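The Folding Column: On Hoods

Last month's item on fitted sheets brought in more mail than anything else this newsletter has run, most of it from people who would like me to know that they roll theirs into a ball and have never suffered for it. Fine. We move on to the hooded sweatshirt, a garment designed by someone with a grudge against dressers.

I do my folding on the bed, as most people in Hostport seem to, the apartments here having been built on the theory that tables are for other towns. Blue on cream, this time around:

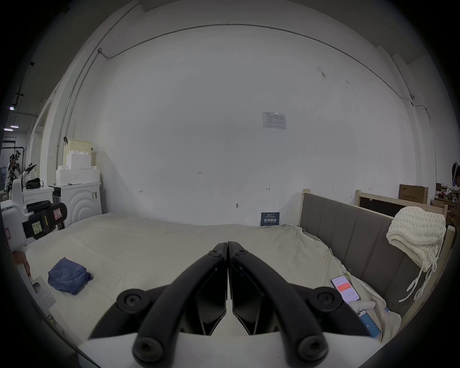
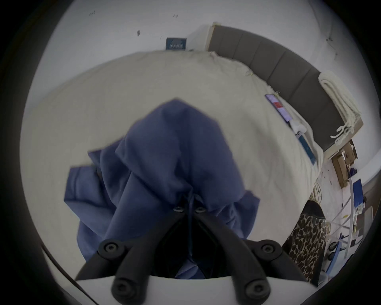

The trouble with a hoodie is that it is a perfectly reasonable rectangle with a bag sewn to the top. Every folding guide I own (I own 2, both gifts, and I have chosen not to look into what people were trying to say) deals with the bag by pretending it lies flat. Hoods do not lie flat. You press one side down and the other side rises to meet you. Then there is the drawstring, which will find its way out of any fold you put it in and hang there like a tail.

My current method, good until I read a better one:

Lay the thing face down and pull the hem straight. People skip the hem and then wonder why the finished article leans.

Fold the sleeves across the back, one at a time, and let the cuffs stop short of the far side. A cuff that sticks out will catch on the drawer.

Fold the sides in a little if the drawer is narrow. Mine is narrow.

Bring the bottom up to the shoulders. Now you have a square with a bag on top. Tuck the drawstring into the hood, flatten the hood down over the square, and fold once more so that it ends up inside. Some people stuff the whole bundle into the hood instead, which makes a sort of sweatshirt dumpling. I find it charming on a trip and maddening in a drawer, where the dumplings roll to the back and are found in May.

A reader wrote to recommend the Skelent, a plastic folding board with hinges that flips a shirt into shape in the time it takes to sigh. I borrowed one. It did a good job on T-shirts, and when I got to the hoodie it closed on the hood and stayed closed, and I had to sit on the floor and work it out with both hands. It has gone back to its owner with my thanks.

On the bed itself, a word. A wrinkled sheet makes a poor folding surface, and mine is usually wrinkled, so I smooth out one patch the size of a tea tray and ignore the rest. Purists will say to make the bed first. Purists may come over and do it. Clear away phones, remotes and other small things as well. I once folded a remote neatly into a pair of sweatpants and went without the sound on for 9 days.

As for blankets, the big knitted kind with tassels: don't fold them at all. Hang them over something solid and call it decorating. A chunky knit folded in four is the size of a small dog and will not fit on any shelf you own. The headboard is there all day doing nothing.

Siriwan Laundry on the hill still folds by the pound, hoods included, and the stack comes back so square it is hard to wear anything from it. I took in a load last winter and lived out of the bottom of the hamper for a week so as not to disturb it.

Next issue: socks, and the 53 of them now in my odd-sock drawer. If you have lost one at the Trurkeo Street laundromat, gray with a green heel, please get in touch. I have been wearing it.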